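Pevlow Junk Removal Bags: my review after clearing one garage

I want to write this review because before I ordered I could not find one that answered my questions. The website of Pevlow has many stars and very short comments like "great service". That is nice, but it did not help me to decide.

First, how it works. You buy a big folded bag online, they post it to you, and you fill it at home in your own time. When it is full you book a collection and a truck comes with a small crane. The price of the bag and the price of the collection are separate, and many people in my neighbourhood did not understand this. I paid $70 for the large bag and $120 for the collection. For the same garage, a skip from Jibrin was quoted to me at $400, and it would stand on my driveway for one week only.

Ordering and delivery

The order was easy. The form asks for your postcode, the size of the bag and where you plan to put it. My order number was 3771 and I had to use it in every message, so please write it down somewhere. The bag came in the mailbox, folded flat like a tablecloth. The instructions are printed on one sheet, both sides, in small grey letters. My eyes are not so young and I needed the lamp.

Filling it

I put the bag on the driveway, near the garage door, and left space on the street side because the crane must reach it. The fabric is strong. I threw in old shelves, a broken garden chair, two rolls of carpet and a lot of plastic pots, and no seam opened. The walls do not stand up by themselves at the beginning, and this was annoying. My neighbour Binta Onyeka told me to put flat pieces against the sides first, and with this trick it was much better.

The slow part of the work is the sorting, and no bag will do it for you. I made one corner for things to keep, one for things to give away and one for the bag. Tools were the most difficult for me. My father-in-law kept every tool he ever bought, and I did not want to throw away something good only because I was tired. In the end almost all the hand tools stayed, and I gave away the doubles.
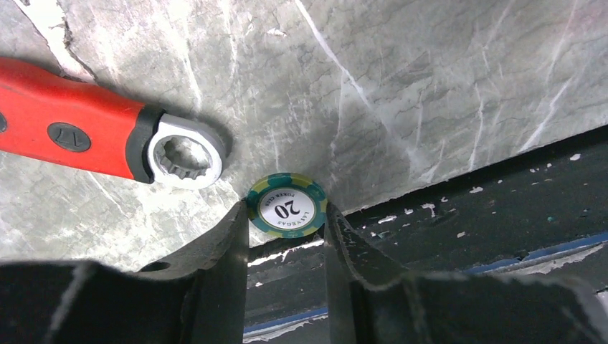
What you cannot put inside

Please read this list before you buy, not after. Pevlow does not take paint, batteries, gas bottles, tires, fridges or anything with asbestos. Electronics are also refused. I had a whole shelf of old electronics, so for me this was a real disadvantage. I drove them to the recycling depot myself, in two trips, and the depot did not charge me for them. Paint I could leave there also, but only in closed cans with the label still on.

Soil and bricks are allowed, but only up to the line which is printed inside the bag. Above this line it becomes too heavy for the crane. They are strict about it. If the driver decides the bag is too heavy he will leave it, and you pay the visit anyway.

The collection

I booked online and received a window of five days. You cannot choose the day and you do not have to be at home. I think five days is too long, specially if you share the driveway with another family like we do. The truck came on the fourth day at 7 a.m. The driver was polite and quick, and he swept the small pieces which fell beside the bag.

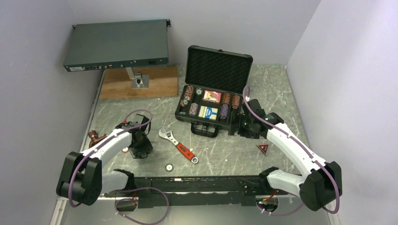
He also took a photo of the empty place after lifting, and I received it by email the same morning with the receipt. I liked this. My cousin Tamunoemi Haruna used the bag from Raltum last February and never got any confirmation, only the charge on her card.

Customer service

I wrote to them one time, to ask if a mattress is allowed. The answer came the next day — yes, but with an extra fee of $70, the same as a new bag! I found this expensive and gave the mattress to the city collection, which takes it twice a year in our area. The person who answered was friendly and clear, so my complaint is only about the price.

Would I buy it again?

Yes, for a garage or a basement where you want to go slowly. I needed three weekends, and it was a relief that nothing was waiting on the street with a rental clock running. If you have a renovation with much concrete, or if you must be finished by a certain day, I would take the skip.

I give four stars from five. One star is missing for the long collection window and for the small letters on the sheet. For the smaller things that remained I ordered a set of Drillis stacking boxes, and I will write about them when I have used them through one winter.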